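Unit 4: Keeping a shared desk in order
Handout 2, Small items and drawers

Tutor: Milagros Ccori

Last time we dealt with paper. This session covers pens, markers and highlighters, which go missing more than anything else on a shared desk. Read pages 81 to 84 of the course book before you start.

Sort by use first. Highlighters and markers people reach for daily go in the lowest drawer of the organizer. Spare stock stays in the cupboard in room 326. Clips, labels and anything flat can go higher up.

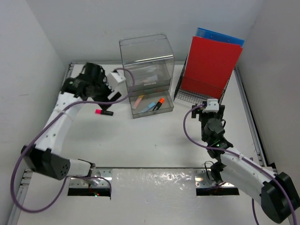
Fig. 3. Desk organizer with the bottom drawer pulled out. Two highlighters and an orange-capped marker are in the drawer; a marker with a pink-red cap is still on the work surface.

Points to note:

Check the cap is pushed on before a marker goes away. Store markers flat.

A shallow drawer should hold one layer only. If pens have to be stacked, take some out.

Push the drawer shut when you finish.

Exercise (in pairs, 15 minutes): empty one drawer, test each pen on scrap paper, and put back only those that write. Hand your list to Ghassan Zein by the end of June.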